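Subject: Re: [gripper-users] Tracking drops out when closing on big round things
Date: 2021-10-18

Hi all,

Great thread, and I think we've finally got hold of this one!

> On the Lenz unit I lose the pose for a moment whenever the fingers close
> on something heavy. The log shows the gripper jumping sideways, then
> back. Small objects are fine. Has anyone else seen it, or is it my
> calibration?
>
> Gerd Hamann

Gerd, it's not your calibration. We get the same jump at Diswood, and I was so pleased to see somebody else describe it. I went back through 177 of our takes over the weekend and found the jump in 63 of them, nearly all with objects lying on the floor. The fire extinguisher is our best (worst?) case, so we've been using it for all the testing.
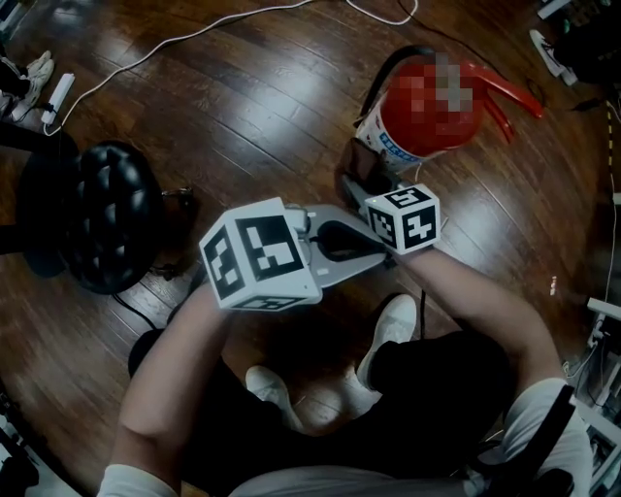

*Photo: Diswood floor tests*

With the fingertip pad up against the base of the extinguisher, you're pushing sideways on something that wants to roll. The load goes up through the body and the marker cube mount flexes a tiny bit. The solver then sees two cubes that no longer agree about where the gripper is, picks one, changes its mind, and there's your jump.

What I've tried so far:

- Retightened both cube mounts. Helped for a morning, then it crept back.
- Raised the solver's disagreement limit. Hides the jump but the pose is still wrong, so please don't do this on data you care about!
- Swapped in the stiffer Pernetti bracket on the larger cube. Much better - no jumps yet, though I've only done a short run.

One safety note while we're on extinguishers. Check that the pin is in and keep the fingers away from the handle end. Ours only ever gets touched at the base.

Gerd, could you post the raw log from one bad take, and say which bracket you have? I'd love to run it through the Misosham replay script next to ours.

Cheers from the Diswood floor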